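Stornau
Productos / Manipulación / Célula de retirada de film Lument

Célula Lument para retirada de film protector

Equipo de sobremesa para quitar el film plástico de paneles y chapas perforadas antes del montaje. Se instala junto a la línea, ocupa el sitio de un banco de trabajo y la atiende una persona por turno, que puede llevar a la vez otro puesto cercano.

Para qué se usa

Los paneles pintados llegan al montaje con film. Quitarlo a mano es un trabajo corto que se repite todo el día: buscar la esquina, levantarla con la uña, tirar sin rayar la pintura, hacer una bola con el plástico y tirarla al saco. En los paneles perforados cuesta más, porque el film se engancha en el borde de los agujeros y se rasga. La célula Lument hace el tirón y deja a la persona la preparación de la pieza y la revisión final.

Cómo trabaja

El operario coloca el panel en el soporte y pulsa el inicio. El brazo se acerca con la pinza abierta, busca un pliegue o un borde suelto con la cámara de muñeca y cierra sobre él. Después tira en ángulo bajo, a velocidad constante. Si la fuerza sube por encima del límite ajustado, el brazo para y avisa. El film retirado cae en el contenedor lateral.

La cámara distingue el plástico transparente por sus brillos, así que la luz del puesto importa. Recomendamos no cambiar las luminarias una vez hecha la puesta en marcha. Si hay que cambiarlas, se repite el ajuste de imagen desde el menú de mantenimiento. 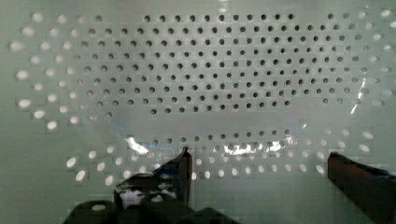

Panel perforado con film transparente, visto desde la muñeca del robot con la pinza abierta.

Datos principales

Paneles por hora, formato estándar: 82
Grosor máximo del panel: 50 mm
Peso de la célula sin soporte: 115 kg
Programas de pieza incluidos: 3
Alimentación: monofásica
Aire comprimido: no necesita
Dedos de la pinza: intercambiables, sin herramienta

Qué cambia en el puesto

La primera célula trabaja desde mayo en la planta de Tillside, en el montaje de envolventes ventiladas. Antes, dos personas pasaban el turno entero retirando film y rotaban cada dos horas por las molestias en los dedos y en la muñeca. Ahora una atiende la célula y la otra ha pasado a premontaje. El puesto conserva la rotación, a petición del propio equipo.

"El primer mes fue más lento que a mano", explica Birdie Quintanilla, encargada de montaje en Tillside. "Había que aprender qué piezas le gustan y cuáles no. Lo que más ha cambiado es lo que miras: antes mirabas la esquina del plástico, ahora miras la pintura, y salen defectos que antes llegaban a la caja."

Sigue habiendo trabajo manual. Los paneles con film muy pegado, los que han pasado mucho tiempo al sol y los que traen doble capa se apartan y se hacen a mano. Conviene prever una mesa auxiliar para ellos - en Tillside la pusieron más tarde y tuvieron que mover una estantería.

Formación

La puesta en marcha incluye dos jornadas en planta. La primera es para quienes van a usar el equipo: carga, paradas, rearme, cambio de dedos y limpieza de la cámara. La segunda es para mantenimiento y trata los programas de pieza y el límite de fuerza. Pedimos que asista al menos una persona de cada turno.

Opciones

Soporte inclinable Montoya, para paneles altos
Contenedor de film con compactador manual
Juego adicional de dedos
Programa de pieza a medida, con muestras del cliente

Pedidos y plazos

El equipo se fabrica bajo pedido. Para preparar la oferta necesitamos el plano del panel, el tipo de film y, si es posible, varias piezas sin desproteger. Las muestras se devuelven con el informe de prueba.

Ficha actualizada: 2021-11-11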